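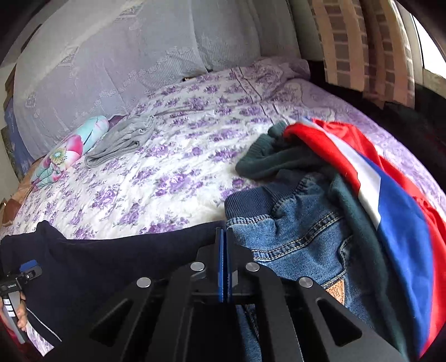
Gripper loaner kit – FAQ

Questions we keep getting about the hand-held gripper trial at the Rurnosbridge bench. Answers by Fidelina Betancur and Lauri Harju, updated in March. Will tidy up later.

Which grippers are in the comparison?

Two. The Meireles parallel and the Vakach parallel. Both hand-held, both with two fingers and swappable pads. Same clothes pile for both, please.

Blue pads or the clear ones?

Blue for fabric. The clear ones slide on denim. If a pad starts peeling at the corner, stop and swap it, don't press it back down and carry on.

What counts as a pick?

Garment leaves the bed and stays in the fingers for 2 seconds. A sleeve dragging is fine. Two garments at once is a miss, even if you meant to grab both – log it as "double".

Do I fold things first?

No. Bunched, crumpled, overlapping, all good. A navy thing under a pair of jeans with a knit sweater shoved up against them is the sort of pile we want. Patterned bedspreads are fine too. Don't swap yours for a plain one, we need to know if the tracking copes with prints.

How many picks per gripper?

210. Do them in blocks and rest your hand in between. Lauri did the lot in one go and his last block was useless.

Jeans keep slipping out. Is mine broken?

Probably not. Try the waistband or a seam and come in with the fingers open wider than you think. Flat denim in the middle of a leg is hard for both models. If the fingers don't close evenly, thats a different problem – see next one.

Fingers don't line up when closed?

Close them slowly and look straight down from above. A thin even gap is OK. If it's wider at one end, loosen the pad screws, squeeze, retighten. Still off? Send it back.

Can I use my own controller?

Not for the first round. Cludlow firmware only, otherwise the logs don't match up. Second round, maybe.

Lighting?

Daylight from a window is fine. Try not to have it shining right at the camera. Note the time of day in the log.

Log says "buffer full"?

It stops at 4000 entries. Export, clear, restart. Export FIRST.

Which one is winning?

Vakach on knits, Meireles on anything with a thick seam. Only 18 people have sent logs back so far so dont quote us.

When do I return the kit?

When your second set is uploaded. Both grippers, spare pads, charger, the little hex key. Please check the bag for the hex key, we are down to our last one.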